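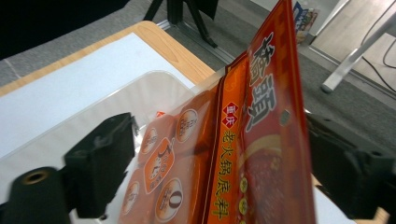
Unit 6: Hot pot base and how to portion it

Commercial hot pot base is a seasoning paste set in fat, usually beef tallow or vegetable oil. The style covered in this unit comes from Chongqing and is built on dried chili, Sichuan pepper and fermented bean paste. Learn to read the front of a bag before you buy. On the red Qiaotou bag (橋頭) the brand runs down the front in large white characters, the small diamond carries the place name 重庆, Chongqing, and the yellow line under it, 老火锅底料, means "old-style hot pot base." If you see 底料 on a label, you have base – dipping sauce is 蘸料 and is handled in the next unit.

Portioning
Weigh the paste. For class we use 100 g to 2 liters of stock, which is on the mild side. Break it up in a dry wok over low heat and let the fat melt fully before any stock goes in. Taste before adding salt.

Storage
Fold the opened bag over, clip it and refrigerate. Write the month on it (February is enough).

Reading: Amaral handout, pages 2 to 6. Bring your tasting sheet from the Zendero kitchen session.

Abílio Amaral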